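Subject: Re: [odetbridge-reuse] Bottle sorting, lids on or lids off?

On a morning in October, a member wrote:

> We are setting up a bottle point at the Latumano hall and I am trying to
> write the sign for it. Two questions. Do you want caps left on or taken
> off? And what do you do with squeeze bottles, the sauce and syrup kind?
> Our old hauler refused them and I don't know if Arkach is the same. We
> have one tall bin and not much floor space.

Caps on. That has been the rule with Arkach since we signed up with them. The old advice was to take them off, and you will still find it on the sign at the Miyazaki Street entrance, which needs replacing. Loose caps are small enough to fall through the screens, so a cap in a bag by itself is a cap that goes to landfill. Empty the bottle, press some of the air out if it is a thin one, and screw the cap back on.

Squeeze bottles are fine as long as they are empty. Colored plastic is fine too. We kept the orange ones separate for a while and then stopped, as Arkach takes clear and colored in the same load. The label can stay on.
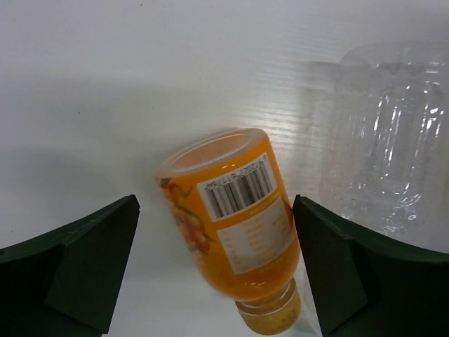

Orange squeeze bottle, label and barcode still on.

The one thing they are strict about is what is left inside. Syrup and sauce are the worst for this. A quick swirl with cold water is enough — you don't need soap and you don't need to get every streak out. If it still pours, it isn't ready. I would put that on your sign in those words.

As for the bin, one tall one will do to start. Ours is a plain white round one, narrower at the bottom than at the top, and it takes up very little floor. The drawback is that long bottles lean across the inside and hold the others up, so it looks full before it is. Somebody has to reach in now and then and lay them down. We do that at the table before bagging, and that is also when we check the caps. 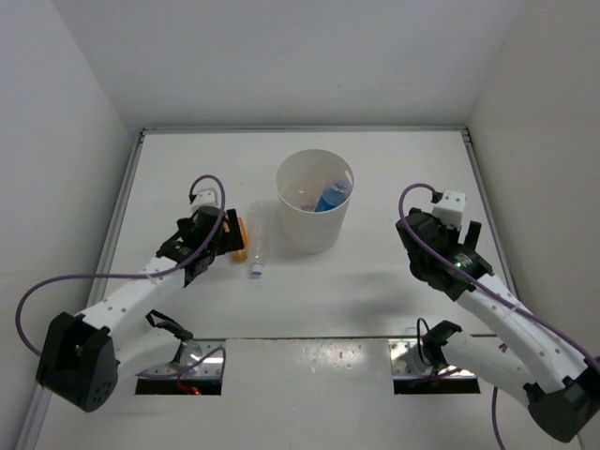

We put the long clear bottles in first and the short ones after, and get more into a bag that way. Last month we sent off 323 bottles in 2 bags. The month before it was 105 in one bag, and I put that down to the bottles going in any old way, although it was also a slow month.

Pickup at Odetbridge is at 3 in the afternoon. If Latumano wants to be on the same run, the bags have to be tied and by the door before then. The driver won't wait and won't take an open bag. You will need to ask Arkach for their own bags, as they don't accept ordinary trash bags, even clear ones.

I have the text of our sign in a file and can post it to the list if that would save you some typing. It still has a line in it about jars, which you should take out. Glass goes through the town and always has.

--
Odetbridge Reuse list
To leave the list, send a blank message with "unsubscribe" in the subject line.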